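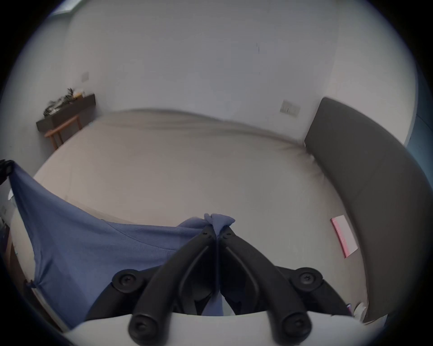

그리퍼 손끝으로 파란 천 한 자락을 집은 모습

4월, 작업 노트 (반환 유물 출처 조사)

오전 9시 좀 넘어서 시작. 어제 막혔던 대리석 두상 건, 드디어 실마리가 나왔다! Contreras 경매 목록 마이크로필름을 처음부터 다시 돌렸는데 59번 도판이 아무리 봐도 우리 두상이다. 왼쪽 귓불이 떨어져 나간 자리, 턱 밑으로 비스듬히 내려가는 맥까지 똑같다. 혼자 소리를 질러서 옆방에서 문을 열어 봤다.

목록에는 "개인 소장, 로마 근교"라고만 적혀 있음. 늘 보는 문구라 이것만으로는 아무것도 안 된다. 그래도 도판이 있으니 최소한 그 시점에 시장에 나와 있었다는 건 확실하고, Plaltel 화랑이 제출한 소장 이력과는 순서가 안 맞는다. 화랑 쪽 서류에는 같은 시기에 스위스 창고에 있었다고 되어 있다. 둘 중 하나는 틀렸다.

Ingrid Iwasaki가 점심 전에 세관 신고서 사본을 보내 줬다. 높이 315mm로 기재. 우리가 잰 값은 받침을 빼고 정확히 같다. 그런데 신고서 품목명이 "장식용 석재, 근대"!! 이 한 줄 때문에 지금까지 검색에 안 걸렸던 거다. 앞으로는 "석재", "정원 장식", "건축 부재"까지 검색어에 넣을 것. Trekton 데이터베이스에서 이렇게 넓혀 돌려 보니 후보가 30건 나왔고, 대부분은 벽난로 조각 같은 것이지만 두 건은 사진을 요청해 볼 만하다.

오후: Faustino Becerra와 통화. 발굴지 쪽 도난 신고 대장은 손글씨라서 스캔 품질이 들쭉날쭉하다고. 그래도 두상 항목에 스케치가 붙어 있다고 한다. 스케치라니! 귓불이 그려져 있으면 거의 끝난 얘기다. 원본 크기로 다시 스캔해 달라고 부탁했고, 옆 페이지도 같이 부탁함 (같은 날 없어진 물건이 더 있을 수 있다).

표면 관찰 메모. 목덜미 안쪽에 붉은 흙이 60배에서 또렷하게 보인다. 정수리 쪽은 너무 깨끗하다. 누가 산으로 닦은 것 같은데 아직 단정은 못 하겠다. 흙 시료는 목덜미에서 두 군데만, 나머지는 손대지 말 것. Plendura 분석실에 보낼 때 지난번처럼 봉투 번호 빠뜨리지 않기 (내가 빠뜨렸다).

할 일
- 59번 도판 고해상도로 다시 받기, 목록 표지와 판권면도 함께
- Ingrid에게 신고서 뒷면 있는지 물어보기. 도장이 비쳐 보인다
- Plaltel에 보낼 질의서 초안. 창고 임대 계약서를 요구할 것
- 두상 좌대 구멍 지름 다시 재기. 내 숫자랑 대장 숫자가 3mm 차이 남
- 후보 두 건 사진 요청

덧붙임, 저녁 6시 반. Faustino가 스캔을 벌써 보냈다. 스케치가 손톱만 하지만 왼쪽 귀 아래에 사선이 그어져 있다. 떨어진 자리 표시인지 그냥 그림자인지는 내일 큰 화면에서 다 같이 보자.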